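From: Dalibor Doležal
To: pluklow-list
Subject: Re: [pluklow] Snack shelf and the price sheet

On Friday, Hedlund wrote:

> I went over the sheet for the office snack shelf again and I still
> think we should go back to one flat price for everything. People
> don't read the list. They drop in a coin, take what they want and
> go back upstairs. With one price there is nothing to read.
>
> The other question is whether we keep buying from Greturov or go
> back to the supermarket. Greturov wants a minimum order of 10
> cartons and we don't have room for that.
>
> Can someone who was here in March tell me how the old system worked?

I was here in March, so I'll try.

The old system was two prices. Drinks and large bags were one price, everything small was the other. There was a sheet taped to the inside of the cupboard door and a tin next to it. You put your money in the tin. If you had no change you wrote your initials on the sheet and paid later. Most people did pay later. At the end of the month we were short by 15 crowns, and I put that down to arithmetic.

The trouble came when the range grew. Once we had 32 different things on the list, the two prices stopped making sense, and whoever did the shopping started adding prices by hand. By then the sheet had three colors of ink on it and a correction on top of a correction. 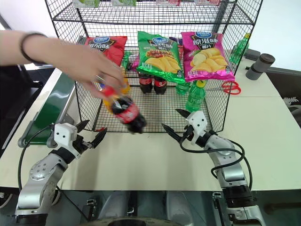
On the flat price, I'm against it, but not strongly. It works if everything costs us close to the same. A large bag costs us more than twice what a small bar does, so with one price the bags go first and the bars sit there until they expire. We saw that on the Prastomum floor when they tried it. They ended up with a drawer full of muesli bars and no money to restock.

My suggestion is to go back to 2 prices and cut the list. If something hasn't sold in a month, don't buy it again. Print the sheet in large type and don't let anyone write on it except to put down initials.

On Greturov, the minimum order used to be per delivery and you could mix cartons. I don't know if that still holds. It would be worth a phone call before we drop them, as they do bring it to the door and the supermarket run takes somebody's whole lunch break. If we can mix, we could split an order with Prastomum and store half of it on their floor. They have the dry closet next to the printer.

If we can't mix, then I agree with you, go back to the supermarket. I can do the run every other week if someone else takes the weeks in between.

One more thing. The key to the tin is on the hook behind the kitchen door, not in the top drawer as it says on the wiki. I don't have edit rights for that page, so could someone please fix it.

Dalibor

_______________________________________________
pluklow-list mailing list
To unsubscribe, send a blank message with "unsubscribe" in the subject line.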